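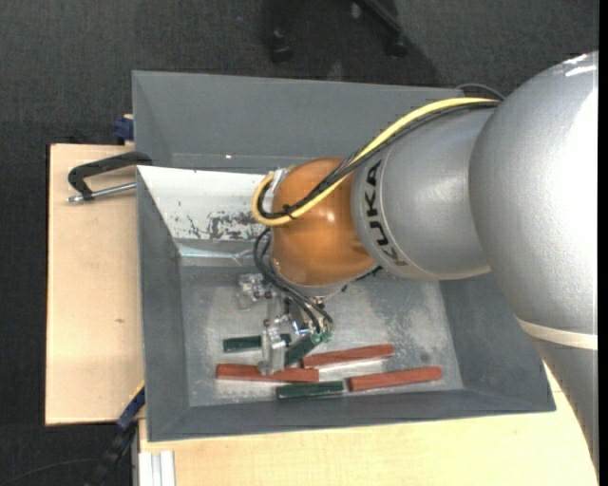
Bin Picking With a Planner That Changes Its Mind
Final report, Robot Software Project, spring semester
Kapoor Group

Summary

We wrote the software that lets an arm take blocks out of a bin, one at a time, without a person telling it where they are. The assignment sheet describes this as "a well-understood problem." We would like to meet whoever understands it.

Our system, which we named Pivville after losing an argument among ourselves, has three parts: a perception node that finds blocks, a grasp planner that picks one, and a motion layer that gets the gripper there and back. Over the final test run it made 212 pick attempts. Of those, 61 failed. Most of this report is about the 61.

Starting point

The department hands every group a code base called Dodari. It talks to the arm controller, publishes joint states and comes with a manual that stops in the middle of the section on error codes. We kept the driver and the safety limits and replaced nearly everything else, including some things we later put back.

Perception

The first version of the detector segmented by color, fitted a rectangle to each region and called it a day. On separate blocks this works well. On two blocks of the same color lying against each other, it reports one block of a length that doesn't exist and places the grasp point exactly on the crack between them. The gripper then closes on both, lifts neither, and the log says SUCCESS. The log said SUCCESS because the original check only asked whether the fingers had stopped moving.

The current version fits rectangles of known size and scores them against the depth edges. It is slower and much harder to fool. Reflections on the bin floor still cause trouble, because the depth readings there turn to soup and the edge score along one side of the block drops. We fill small holes with a median filter and throw out any candidate with more than a third of its outline missing.

Grasp planning

For each block the planner proposes grasps across the short side, then removes any where a finger would land on a neighbor or a wall. What survives is ranked by clearance, with a small bonus for height.

In October, back when this was a proposal and we were optimistic, we planned to train a network to do the ranking. The hand-written score took an afternoon. The network took five weeks and preferred corners. It is in the repository under "attic" and we ask that it be left in peace.

The planner's worst habit was indecision. It replanned on every camera update, and when two grasps scored almost the same, noise would swap their order while the arm was on its way down. The arm would head for one block, reconsider, head for the other, and reconsider again, like someone choosing a checkout line. We added a commitment rule: once the gripper is below the approach height, the target is fixed unless the block itself moves. It was 3 lines of code. Finding out that we needed them took most of a month.

Motion

Paths come from Fosham, the planning library used in the lab. It is fast and has no sense of shame. Given a free choice of joint angles, it will swing the elbow through a huge arc to move the gripper a hand's width. Every one of these paths is collision-free on paper. The collision model on paper does not include hoses and cables.

We fixed this in two ways. The wrist joint is limited to a narrower range than the hardware allows, and any path whose total joint travel is more than 2 times the straight-line estimate is rejected and planned again. Planning time went up by about a quarter. We also modeled the bin walls as slabs thicker than the real ones, which cost us some reachable grasps along the edges.

Results

The largest group of failures was blocks close to a wall, where every grasp was filtered out and the system gave up politely. We count that as a failed attempt, although nothing was touched. Next came slips during the lift, nearly all on grasps far from the block's center. The remainder were detector errors, plus a short streak in which the arm was picking correctly from where the bin had been before one of us leaned on it.

What is left to do

A nudge action would help most: push a block off the wall, then look again. We have a half-written version that pushes the block firmly into the corner. The success check should also use gripper width, which the driver publishes already and which we discovered while writing this section.

Setup instructions are in the readme. Run the calibration script first, and run it again if anybody leans on anything.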